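So I finally watched Plerum last night, all two hours of it with the lights off, and I have thoughts! It's the new horror movie from the people behind Kemeys, which I loved (and made my sister sit through twice).

The setup is simple – a night clerk at the Stolar Hotel keeps getting calls from room 201, and the hotel only has one floor. Creepy, right? The first hour had me pulling my blanket up to my chin.
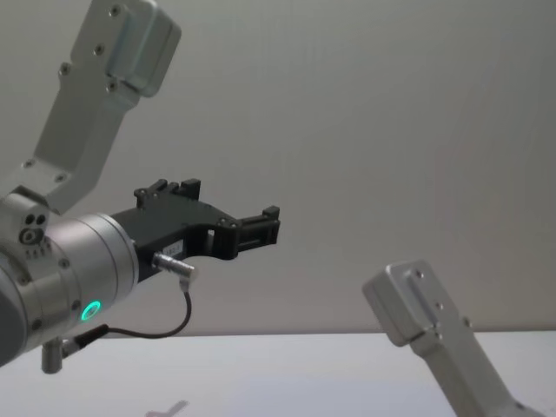 Do you need to see Kemeys first?

You can go in cold. There's one little nod to it in the elevator bit, and you won't miss anything if it goes over your head.

The ending is where it lost me a little. Too much explaining, and the thing in the hallway looks better when it's a shadow. Still, the sound is fantastic, all hums and clicks.

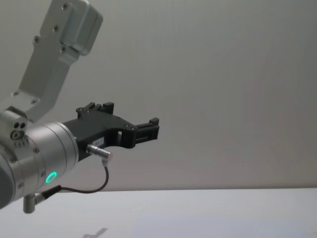

Where to watch

It's on Waven now, and I hear a longer cut is coming in June. I'll be there with popcorn.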